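### 3.2 Reading aloud from the lectionary at Clidalmont

When we first sat down with the readers' circle at Clidalmont, we expected to spend most of our time on vocabulary, and it took us a good while (longer than we like to admit!) to see how much the members cared about breath. The circle works its way through the Psalms in Ritva Valtonen's translation, one psalm to an evening, and the pauses she marked by hand in the margins of the Toment edition are followed with real affection. Pelkonen and Sjöberg described something close to this among older hymn singers, and we owe a great deal to their patient way of listening. Our own recordings come to just over 200 readings, and we went through every one of them with the printed text open beside us.

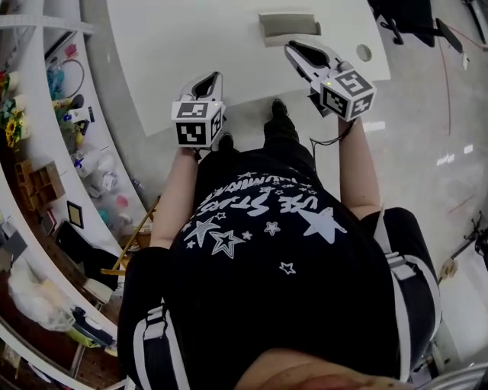 **Figure 4.** Overhead view of a person at a white table with a gripper held out in each hand.

Valtonen's margin marks fall into two kinds, a short stroke for a half-breath and a longer one for a full stop, and readers treated them very differently. The short stroke was often passed over in familiar psalms, above all the ones people had learned as children, while the long stroke was kept almost without fail. Psalm 147 gave us our loveliest evening on this point. At the verse on the number of the stars, Keegan Gilchrist held the long pause for so long that the next reader began to come in, and the talk afterward went on well past closing. One member felt that the word "stars" had been worn thin by everyday use, and it's easy enough to sympathize: in Figure 4 they are scattered in white across the back of a black T-shirt, some solid and some only outlined. Gilchrist's answer was that the pause gives the word its size back, and several others have repeated this to us in their own ways.

We should add a word on the second translation, the Correia, which the circle tried for a few weeks in May at our request. It carries no margin marks at all, and the readers supplied their own, mostly in the places where Valtonen had put hers. The two exceptions, both in Psalm 104, are taken up in Section 3.3.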